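December, notebook, bench 2. Zatach disassembly kit on trial

Second week with the Zatach kit. It comes as a skills package plus a fixture plate, to run on an arm you already own. We are looking at it for the PC strip-down line at Kolo, where towers come in by the pallet and the boards and processors are worth pulling before shredding. Quoted price is 2,998 for the first year with support. The Doleck quote is lower but leaves out the fixture and all the training hours.

Morning. Set up with the Dell board again, cooler off, processor still in its socket under the retention frame. Went through the approach to the socket lever at quarter speed and moved the start pose twice. The fingers have to come in over the wiring on the way, and the kit's path planner treats cables as if they weren't there. The Zatach manual says to tie the wiring back first. That is hand work and has to go in the cycle time.

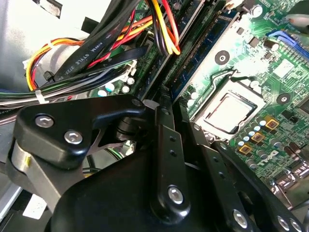
Marina Karras asked whether the planner can be given a keep-out box over the power leads, as she had done on the Srour trial. She also wanted the lever tried with the wrist turned further round before we blame the software, and said any time we quote should include the cable tying.

Found the keep-out setting under cell limits, not under planning. It takes boxes only, and they are fixed to the table, so a case put down slightly askew makes them wrong. Need a stop on the table for the tower to sit against. Will ask the workshop for a length of angle.

Log so far: 152 attempts at the lever over both weeks, 88 counted good by the kit's own check. I don't trust that check yet. It passes anything where the gripper force drops off at the end of the move, and a slip off the lever would do the same.

After lunch. Tower on its side on the slatted table, side panel off, parts fixture next to it. Memory still in, so the plan is processor first and then the RAM.
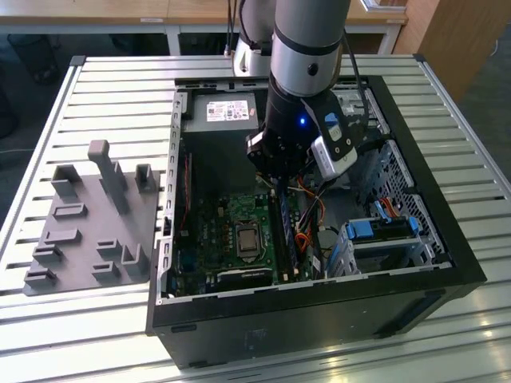 Changed the order in the job file to match and saved it as a separate version. The old one is still there if Elmarie Mokoena wants to repeat her runs.

To do:
Turn the wrist as Marina suggested, repeat at quarter speed.
Write our own pass check from the wrist camera.
Ask Zatach if the support hours carry over into a second year.
Time the cable tying by hand, on several towers.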